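Reseña del banco de manipulación Norus
Sección de equipamiento – Área de Automatización, Centro Tuhumury

El Área de Automatización asistió en febrero a la jornada de puertas abiertas de Sterach, firma dedicada a la integración de células robotizadas de pequeño formato. El motivo de la visita era valorar el banco Norus, un puesto de sobremesa con brazo, pinza de dos dedos y cámara de muñeca, con vistas a su posible incorporación a los talleres de segundo curso. La presente reseña recoge lo observado durante la demostración y lo declarado por el personal técnico de la firma.

La sesión comenzó a las 10 de la mañana en la nave de Bukutex, que cede a Sterach una parte de su planta para este tipo de actos. El aforo se limitó a 24 asistentes por turno, cifra acertada, dado que el banco ocupa poca superficie y un grupo mayor no habría podido seguir el trabajo de la pinza. La imagen de la cámara de muñeca se proyectaba en un monitor lateral durante toda la demostración. 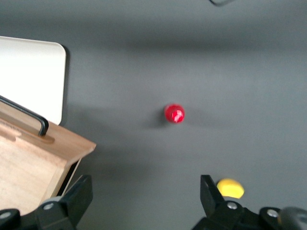 Banco Norus: los dedos de la pinza, el objeto rojo sobre la superficie gris y, a la izquierda, la caja de madera con asa negra.

El ejercicio propuesto a los asistentes consistía en guiar el brazo por teleoperación entre objetos corrientes. El mando es de manejo sencillo. Un operador sin experiencia previa recibe 5 minutos de instrucción y puede, a continuación, aproximar la pinza con soltura razonable. La respuesta del brazo nos pareció progresiva en los desplazamientos amplios y algo brusca en los giros cortos de muñeca, defecto que la firma reconoce y atribuye a los parámetros de fábrica. Se nos indicó que dichos parámetros pueden modificarse desde el programa de control, si bien no se hizo la comprobación en nuestro turno.

Merece una valoración favorable la elección del material de trabajo. Las piezas de color vivo sobre fondo gris mate facilitan la lectura de la escena en el monitor, y un alumno que empieza agradece esa claridad. La nitidez de la cámara, en cambio, es mejorable: los contornos aparecen algo blandos, y para tareas de inspección sería insuficiente. Para el aprendizaje de trayectorias la consideramos adecuada.

En cuanto a la construcción, el conjunto transmite solidez. La tornillería de la pinza queda a la vista y es accesible con herramienta común, lo que permite sustituir los dedos en el propio taller. El manual de mantenimiento, que pudimos consultar, está redactado con orden y contiene esquemas legibles – no siempre ocurre así en equipos de esta gama. Echamos en falta, no obstante, una versión en castellano del capítulo de calibración.
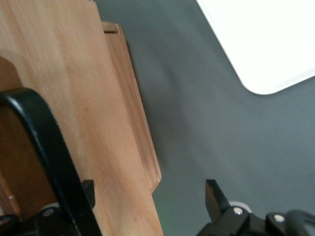 La aproximación a objetos voluminosos es, a nuestro juicio, la prueba más exigente para un puesto de estas dimensiones. El operador pierde con facilidad la referencia del entorno y debe decidir con la información parcial que le ofrece la muñeca. Con la pinza junto a la pieza de madera, la cara ancha y veteada ocupaba toda la parte izquierda del monitor, y el asa negra se interponía delante de uno de los dedos. En una situación como esta, la cámara de muñeca no basta por sí sola. Sterach ofrece como opción una segunda cámara fija, elevada sobre el banco, cuya adquisición recomendamos a cualquier centro que prevea ejercicios con cajas, bandejas o piezas con asa.

El precio comunicado para el módulo básico de pinza y cámara es de 899 euros, sin brazo ni mando. La firma declara una vida útil de 1000 horas para los dedos en uso docente, dato que no estamos en condiciones de confirmar. La garantía cubre 24 meses y excluye los daños por colisión, exclusión que nos parece severa tratándose de un equipo destinado a principiantes. Conviene negociar este punto antes de formalizar el pedido.

La organización de la jornada fue correcta. El turno de preguntas resultó breve, aunque los técnicos atendieron después a quienes permanecieron en la nave. La documentación comercial entregada es escueta y remite en exceso a la página de la firma. Como aspecto pendiente, cabe señalar el nivel de ruido de la planta de Bukutex, que obligó a repetir varias explicaciones.

El Área valora el banco Norus como un equipo apropiado para la iniciación a la teleoperación y al registro de movimientos, con reservas en lo relativo a la calidad de imagen y a las condiciones de garantía. Se ha solicitado a Sterach la cesión de una unidad durante el mes de abril, a fin de probarla con los grupos de taller. Los departamentos interesados en participar en dicha prueba pueden comunicarlo a la secretaría del Centro Tuhumury, en horario de mañana.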